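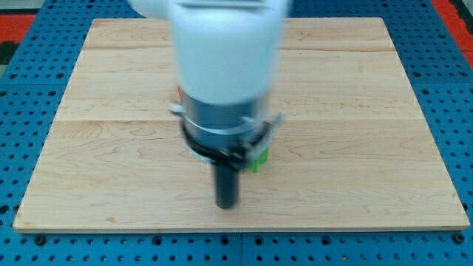
## Workshop tips: when the arm goes lower than you told it to

I love having a robot arm in a small workshop. I love it a bit less since February, when ours drove its tool straight into a good maple board and stopped dead with a bang you could hear in the yard. No one hurt, one bent rod, one ugly dent, and a whole afternoon of learning! These are the habits we've picked up at Parkaleck since then, and most of them cost nothing.

**What went wrong.** Fedir Kobzar had swapped the short tool for a longer one and tightened everything up beautifully. The program still had the old tool length in it. The difference was 18 mm, so the arm happily aimed for a point 18 mm inside the wood.

**Write the tool length on the tool.** A strip of masking tape near the top will do, or a paint pen if you want it to last. Check that number against the one on the screen every time you change over, even if you only had it off for a minute.

**First run in fresh air.** Add a big offset (we use 100 mm, you may like more) and let the whole program play out above the work. It's oddly lovely to watch, and a wrong height shows up while there's still plenty of room. Then bring it down in stages, at the slowest speed you can bear, with your thumb on the stop button.

**Put down a board you don't mind losing.** Pale wood is brilliant for this. Every scuff shows, so you can see exactly where the tip touched. Flip it when one side gets tatty, and sand it when both do.

**Rub a bit of chalk on the tip.** Veerle Van der Linden taught me this one and I use it constantly. If there's a mark where you expected a gap, go back and look at your numbers.

**Check the clamp after any knock.** Ours looked fine and had slipped round by a hair. A pencil line drawn across the joint makes that obvious at a glance. Redraw it whenever you refit the tool.

**Sort out your table holes.** A table full of holes is a joy for bolting things down and a menace for swarf. Vacuum before you lay the board (don't blow, you'll only pack it in further), then press on each corner. If it rocks, something's underneath, and your height will be out before you've begun.

**Hands off until it's properly stopped.** An arm that has paused may only be waiting for its next line. Press the stop, look at the light, then reach in. After a crash this goes double: don't tug at the tool to free it. Back the arm away slowly with the pendant, straight up.

The bent rod now hangs over the bench with "18 mm" written on it in red. The dent sanded out to a shallow dip, which is very handy for holding screws.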